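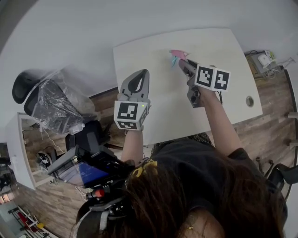
Velilham Community Hall – craft fair safety checklist, with comments
Filled in by Kimutai Ondieki before the January fair

What a good hall this is to check! It took me most of the morning and I enjoyed nearly all of it. Comments are under each item, and anything marked ACTION needs doing before the doors open to stallholders.

1. Entrance and ramp
OK. The new handrail is rock solid, I leaned my whole weight on it. The mat at the top has been cut to fit and no longer curls up at the corner. Lovely job.

2. Fire exits
OK, with one ACTION. Both doors open fully with one push. The Tunstall Lane side has a stack of chairs creeping towards it again – move them to the store and leave them there. The sign above the kitchen exit is bright and easy to read from the stage.

3. Gangways
ACTION. The plan from Gustholm shows 640 mm between the back row and the wall, and a pushchair won't get past a person in that. Take one table out of the back row and spread the others. Everything else on the plan is excellent, and having the wool stalls by the windows will look wonderful.

4. Number of people
OK. The limit for the main hall is 156, stallholders included. Clickers for both doors are in the blue tin in the office. Please use them this time, even when it's quiet.

5. Tables
OK. I opened and locked every one. Eight had stiff catches, and a drop of oil has sorted them out. No splinters, no sharp corners. Carry the long ones with two people.

6. Electrics
ACTION. The urn and the heater must not share a socket. Extension leads are all tested and labelled, and the Wosent cable covers are brilliant: flat, grippy and bright yellow. We need one more length for the run past the raffle.

7. Paints, glues and bottles
OK, with a note. Anything poured out of its original container needs a label saying what it is, even if it's only water. Caps go back on between uses. Keep liquids on the table and well away from the edge at the children's end.
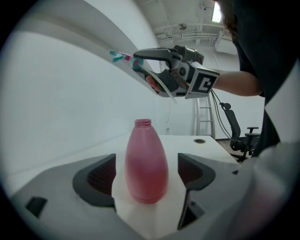
Item 7: pink bottle, cap off, standing on white paper.

Paper under the bottles is a great habit and I'd like to see it on every craft table. Change it when it gets soggy.

8. Kitchen
OK. Fire blanket in place, fridge cold, knives in the drawer with the lock. The floor by the sink gets slippery, so put the wet floor sign out from the start.

9. First aid
OK. Kit restocked with plenty of plasters. There were almost 8 pairs' worth of gloves, with one odd one left over, so I've added a fresh box. The eyewash is in date.

10. Toilets
ACTION. The alarm cord in the accessible toilet was tied up out of reach. I've untied it and it works beautifully. Please check it again at lunchtime.

11. Car park
OK. Cones out by 8 am, lights on before packing up. The pothole near the recycling bins has been filled at last – hooray!

Result: ready to open once items 2, 3, 6 and 10 are done. Initial each one on the sheet in the office and leave the pen on its string.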